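December
By the Leltley Workshop Notes desk

We use cookies to remember what you've read. OK / Manage settings

I'd been promised tea and a laundry robot, in that order, and the tea was lukewarm by the time I got past the coat hooks at Leltley, the shared workshop behind the old bus garage. The builder I'd come to meet asked me to leave names out of it ("my boss thinks I have a quiet hobby"), so I'll just say she fixes elevators for a living and has been at this since spring.

The project is called Vik. Two arms, a table, a pile of clothes. "I wanted something that would fold while I ate dinner," she told me. "What I've got is something I watch while my dinner gets cold."

She started with dish towels, which she now considers cheating. "A towel has corners! You grab a corner, you know where you are. A T-shirt has a collar and two sleeves and it lies about all of them." Dark shirts are her particular enemy — black on black, every crease swallowed up — and that's exactly why she keeps putting them on the table. There are 22 shirts in the practice bin, most of them bought by weight at a thrift store, and I recognized a band on one of them that I won't admit to having seen live.

I asked why she hadn't bought a finished kit. She had, sort of. The first controller board came from a little outfit called Zamance and lasted 2 evenings. The replacement is a Fonora, secondhand, and she's fond of it in the way you'd be fond of an old truck. "It cost me 300 dollars and it has never once surprised me. I can't say that for anything else on this table." 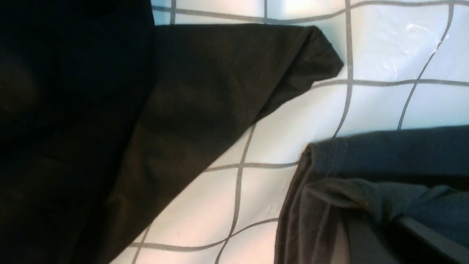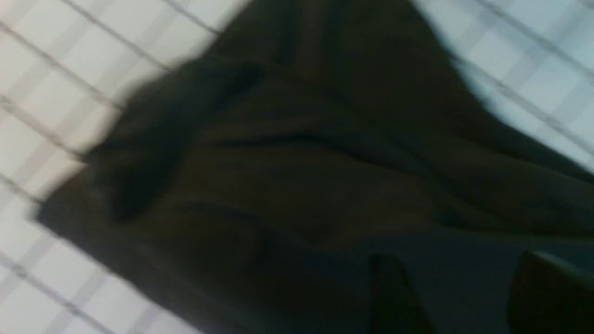
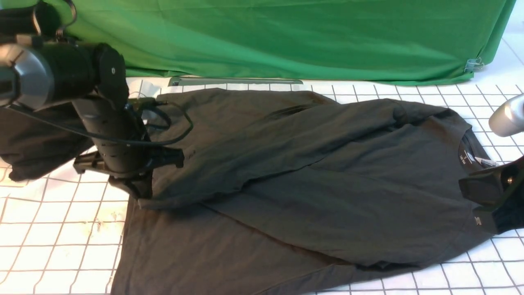 Dark cloth on the grid-patterned surface, Leltley workshop.

The part she most wanted to talk about was the grip. Pinch too low and the fingers scrape along the table. Pinch too high and you get air, or you get the top layer when you wanted both. "People ask me about the AI stuff," she said, "and I want to talk about fingertips for an hour." We did, nearly! She's on her fourth shape, filed by hand, and she keeps the old ones in a mint tin.

She also keeps a paper log, in pencil, with one line per attempt. Attempt 113 has a star beside it and the word "sleeve." I asked what happened on 113. "It folded the sleeve in flat and I yelled so loud that the guy at the lathe turned his machine off." And 114? "Let's not discuss it."

Next on her list is a pair of jeans, then something with a zipper, then maybe a break. She'd like better lighting over the table before any of that, and she's been haggling with the workshop over a second shelf. I finished the cold tea while she hunted for her pencil.

Get workshop stories in your inbox once a month. Enter your email to sign up. You can unsubscribe at any time.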